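The Clusbridge office had 3 floors and 92 sensors, and Shirin Ghasemi had admin rights to all of them. At 6:10 a.m. the dashboard showed zone 2 at 61 degrees. The setpoint was 70. She opened the log.

The setpoint had been changed at 2:14 a.m. from the wall unit, changed back from the same unit at 2:15, and changed again at 2:16. The building's doors had recorded no entries since 9 p.m. She exported the rows and sent them to Venkatesh D'Souza, who ran controls for the landlord.

"Bad touchscreen," he wrote back. "Lock the keypad."

She locked the keypad. The Zultus controller accepted the command and returned a status of OK.
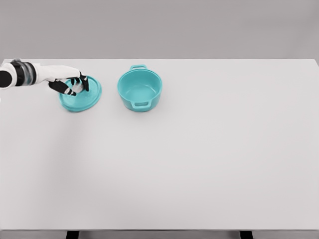
*Image credit: Subbarao Marar*

At 2:14 the next morning the setpoint dropped again. The source field, which should have read WALL or REMOTE, was blank. Shirin had been awake, watching. She raised the zone to 70 and the value held for a minute, then fell.

She called Venkatesh. He was quiet while he read.

"Who had the account before you?" he asked.

"Beathag Ogilvie. She left in May."

"Check the schedules. The archived ones too."

There were 325 of them. Most were holidays and fire drills. The last one was named "night desk" – no owner, no end date. It cooled zone 2 to 61 degrees and carried a note in the comment field: *Runs warm by the window. Leave it for me.*

Shirin moved the cursor to Delete. The zone read 63 and was still falling. She closed the dialog, typed her own initials in the owner field, and saved the record.

The controller returned a status of OK.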